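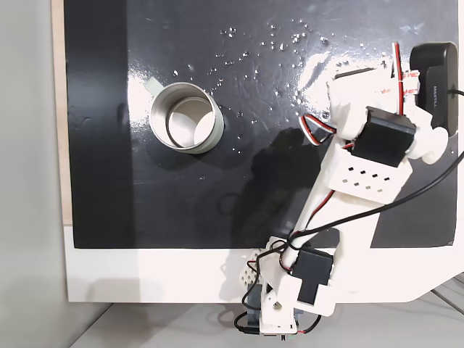
Steel cup and water drops on a glossy black board.

Search this site
Search

Cleaning a Glossy Black Board Without Streaks

I love a shiny black surface, but wow, does it show everything! Every fingerprint, every smudge, every tiny bead of water. The good news is that you can get that deep mirror look back with plain water, a drop of dish soap and two soft cloths.

1. Take everything off the board, cups included, and dust it with a dry microfiber cloth.

2. Stir one drop of dish soap into 300 ml of lukewarm water.

3. Blot up any drops before you wipe. Dragging them across the gloss is how you get those long cloudy streaks.

4. Dampen a cloth, wring it out hard, and work in straight lines from one side to the other.

5. Buff right away with the dry cloth (this is my favorite part, the shine just pops!).

Dry the bottom of your cup too, or you'll have a fresh ring in no time. I do a full clean every 7 days and a quick buff after coffee in between.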